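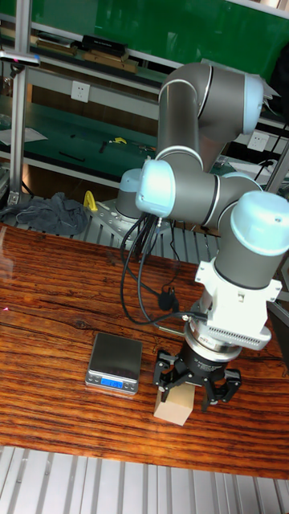
4. Setting the table timer for the first time

The Tindport kitchen timer leaves the warehouse believing it is midnight in July. You will need to correct it on this and several other points. Set aside one cup of tea's worth of time, or two if you are the sort of person who reads the cautions.

4.1 Fitting the batteries

1. Turn the timer face down on a folded tea towel.
2. Slide the cover toward the word OPEN. It will resist. Keep sliding.
3. Fit 2 AA batteries, matching the plus and minus signs moulded inside the compartment.
4. Replace the cover. The timer will beep 8 times and show 744. This is the model number and has nothing to do with your dinner.

Note: Rechargeable batteries work, but the low-battery symbol will come on the day you fit them and stay there. You may learn to live with it.

Caution: Do not mix old and new batteries. Everyone has a drawer of batteries that might be fine. They are not fine.

4.2 Setting the clock

1. Hold CLOCK until the hours flash.
2. Press UP or DOWN to change the hour. Holding UP speeds things along nicely until you reach the hour you want, at which point it will go past it.
3. Press CLOCK again for the minutes.
4. Press CLOCK a third time to save. If you wander off before this step, the timer goes back to midnight without comment.

Daylight saving has to be set by hand. Owners in Queensland may skip this sentence and feel smug.

4.3 Naming your presets

The timer stores 32 presets. Most households use the one for eggs.

1. Press PRESET, then choose an empty slot.
2. Enter the minutes and seconds.
3. Pick letters with UP and DOWN. Names can run to eight characters, so "casserole" will have to lose something.
4. Press START once to save. Pressing it twice saves the preset and starts it — handy if the potatoes are already on.

4.4 Choosing an alarm

There are four alarm sounds: Chime, Bell, Pulse and Foltcombe. The last is named after the town where our designer, Aurelio Meléndez, once stayed above a fire station. It is recommended for large houses and heavy sleepers.

To change the sound, hold BELL and press UP. To stop any alarm, press any button. The favourite method, a damp elbow, is also supported.

Caution: The timer is splash resistant. It is not soup resistant. If it goes into the pot, take the pot off the heat, fish the timer out with tongs, remove the batteries and see section 9, "Buying another timer".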